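Home | Boards | Surfaces & Finishes | Log in

Thin dark line on a pale surface, plus general bench clearing

hurkadberg_bench
Before I wipe everything down on Thursday I need a cleaning method. There is one thin dark line on a light gray matte surface. It is straight with a slight waver, faint at one end and darker at the other. I can't tell whether it is pen, pencil or a thread lying flat. The surface is Plukdale, smooth, no grain. The black tabletop also needs clearing.

doltar_3
Drag a fingernail across it first. If it moves, it is a thread and you are finished. If not, white vinyl eraser, light pressure, along the line and not across it.

Bogale
Disagree on the eraser. On a matte finish it leaves a polished track that shows worse than the mark. Damp microfiber, then isopropyl on a swab.

doltar_3
I have used erasers on matte Plukdale for years with no polished track. Isopropyl spreads ballpoint. Test either one in a corner.

Bogale
Pencil, fine. The OP has not established that it is pencil.

mat_and_grit
If you go abrasive at all, 3,000 grit, wet, as the last resort – and expect a change in sheen. What is on the black top?

hurkadberg_bench
Stainless pot with its lid on, yellow rubber duck, white power adapter, yellow foam cube. Photos of both.

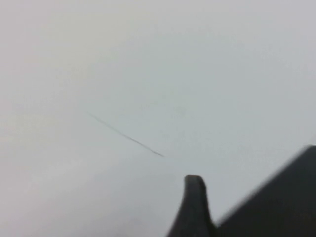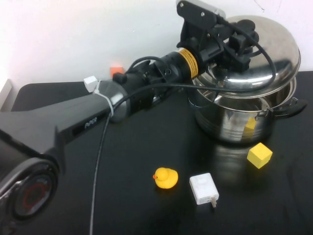

Replies after photos

mat_and_grit
The darker end comes to a small point. I would not call it a scratch or a thread from that. There is also a very faint gray patch near it, above and to the right. Could be a stain, could be shading. Do the fingernail test.

Bogale
Pot off the black top first, then the adapter, so no liquid gets near it. Foam last. Keep isopropyl off the foam until you know what it is made of.

doltar_3
Agreed on the adapter. Still eraser first for the line.

1,048 views | 9 replies | 3 shares
Contact | Copyright Hurkadberg Boards | Back to top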